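Questions about our English conversation evenings

Do I need a certain level to join?
You should be able to introduce yourself and ask for simple things. If you are not sure, write to Armelle Lacroix and she will call you for a short talk.

How many people are in a group?
We stop at 20. When there are more, we open a second table in Melham.

Which vocabulary do you study?
Each month has one theme. The last one was clothes and housework: to fold, to iron, to hang up, a sleeve, a crease. 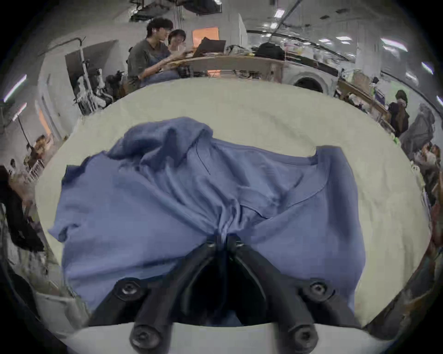
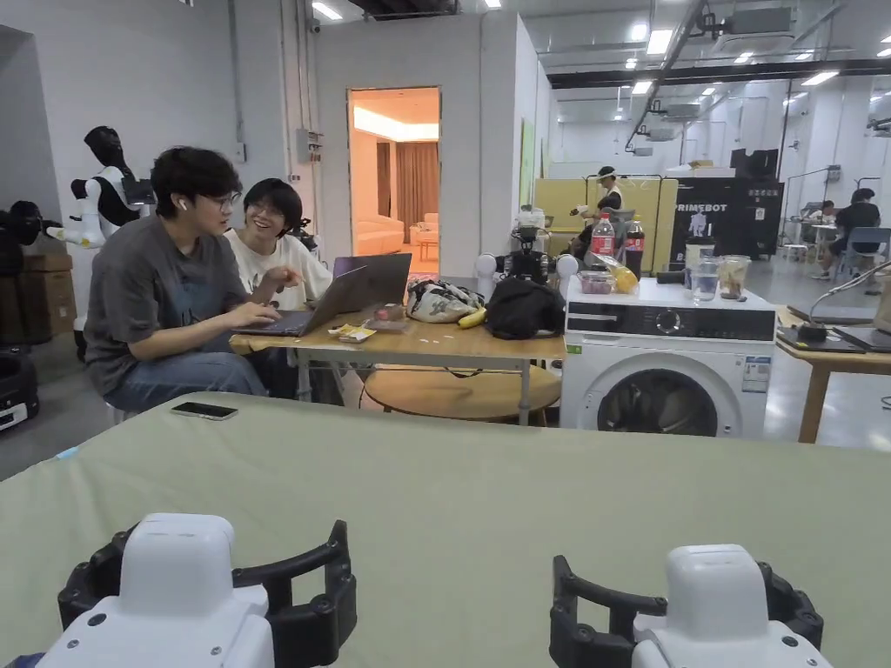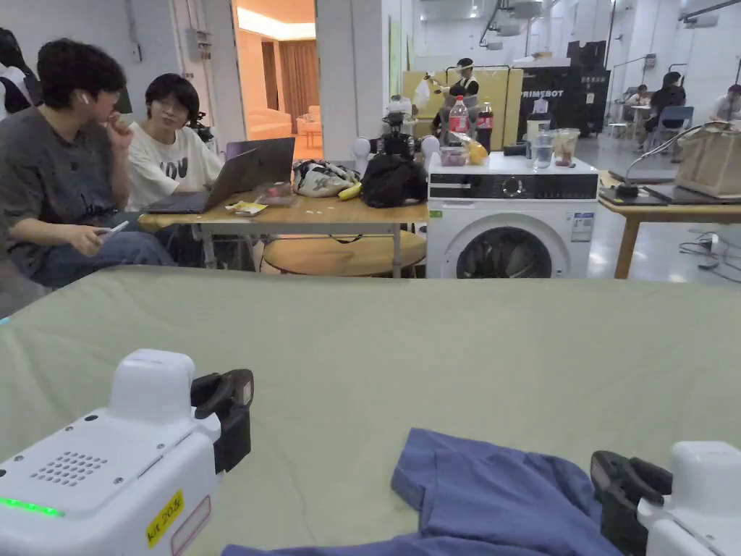
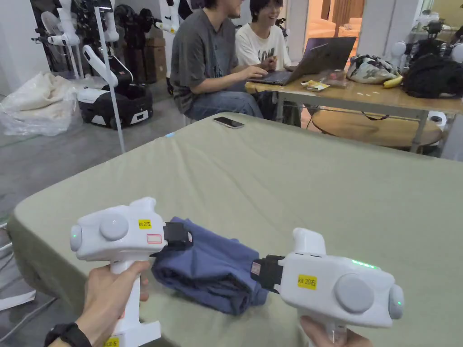
Lanstead, June

What is the next theme?
Weddings and other family parties. We will learn how to congratulate somebody, how to make a toast, and what to write in a card.

Is there a word list?
Yes, it has 85 words and phrases. Thibault Langlois sends it by e-mail before the first evening. Please read it, but do not learn it by heart.

What is the difference between "wish" and "hope"?
We get this question every month. "I hope you are happy" is a normal thing to say to the couple. "I wish you were happy" means that they are not.

Can I come from Wendt by bus?
Yes. The last bus back leaves at 21:20, so you can stay until the end.

May I bring a friend?
Of course, but please tell us one day before.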